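The walk from Jorklow to Tiltano is a hard day if you are fit, and Ghassan Harb was not fit. He had signed up because the form was on the counter at the hardware store and the woman behind it, who had known his mother, pushed the pen toward him.

"It's for the burn ward," she said.

"I can just give you money."

"You can do that too."

So in February, at an hour when even the bakery was dark, he stood in the parking lot of the Bema Grange with a paper number pinned to his coat. He was number 7. This suggested either that he was important or that he had handed in the form very early, and everyone he met that morning assumed the first.

"Seven," said a man in expensive socks. "So you've done this before."

"It's more of a calling," said Ghassan.
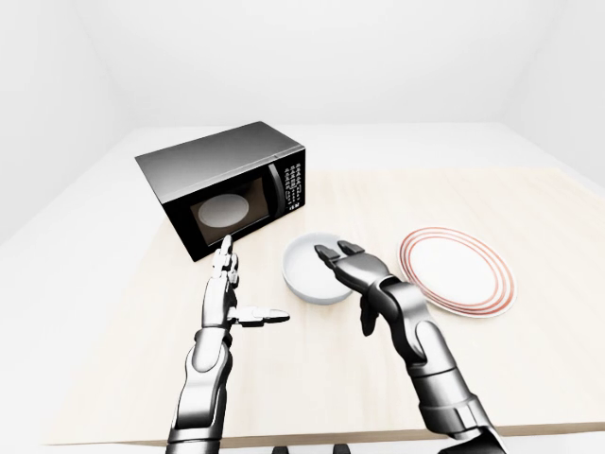 He had raised $500. Of this, $300 was his own, moved through three cousins so the list would look lively. The man in the socks had raised $1,172 and had a way of saying the two dollars that made you want to push him into a ditch. His name was Stanciu. He sold gutters. He had a walking stick that folded, and he folded it whenever there was someone to see.

They set off. Somebody's nephew played a trumpet at them until the bend.

For the first hour Ghassan thought about the burn ward, as he had promised himself he would. He had spent eleven days there the summer he was nineteen, after the business with the camp stove, and what he remembered best was a night nurse who cheated at gin rummy. She took all his quarters. When he went home she gave them back in a sock, and he found out later that she had kept two.

For the second hour he thought about his left heel.

By the water stop at the quarry he had begun to make bargains. If there was a bench, he would sit. If there was a bus, he would look at it with respect. Stanciu came up beside him, pink and steaming, and unfolded the stick.

"You're favoring the one side," Stanciu said.

"I like it better."

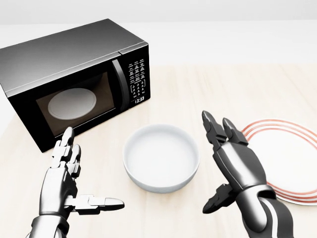 The microwave, seen with its door shut.

They walked together after that, mostly because neither could manage to pull ahead. Stanciu talked about gutters. There was a surprising amount to say. Past the second farm he stopped talking, and past the third he said that his daughter had been on the ward four years ago, a pan of oil, both hands, and that she was fine now, she played the clarinet, badly.

"How badly?" said Ghassan.

"You'd have to hear it."

A dog came out and walked with them for a while, then thought better of it.
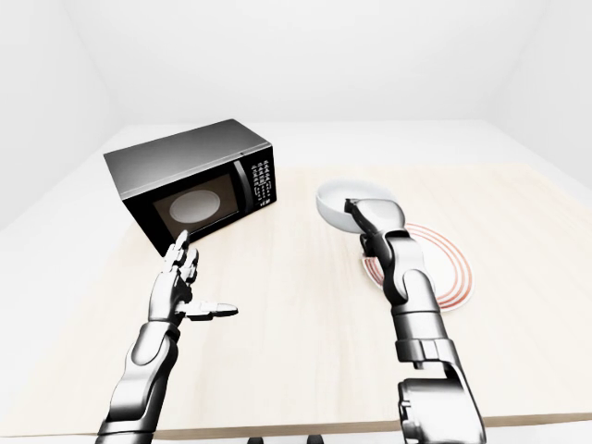

The last hill into Tiltano is not on the map they give you. Ghassan took it sideways, like a crab. Stanciu had quit folding the stick and was leaning on it with his whole weight, and near the top he held out the other end without looking around. Ghassan took hold of it. They went over the hill that way, two grown men and a stick, past a girl with a clipboard who wrote down their numbers.

"Seven!" she said. "They told us to look out for you."

There was soup in the fire hall, and a banner, and a speech about the $800 still needed for new chairs in the family room. Ghassan sat down on the floor to hear it. When the bucket came by he put in two twenties and felt around in his pocket for the rest of his change.

"That's generous," said Stanciu.

"Lend me a quarter," said Ghassan. "I want to make it odd."

Stanciu gave him one. Ghassan waited until the bucket had moved down the row, and then he put the quarter in his sock.

We use cookies to remember your reading preferences. By continuing to use this site you accept our cookie policy. Accept / Manage settings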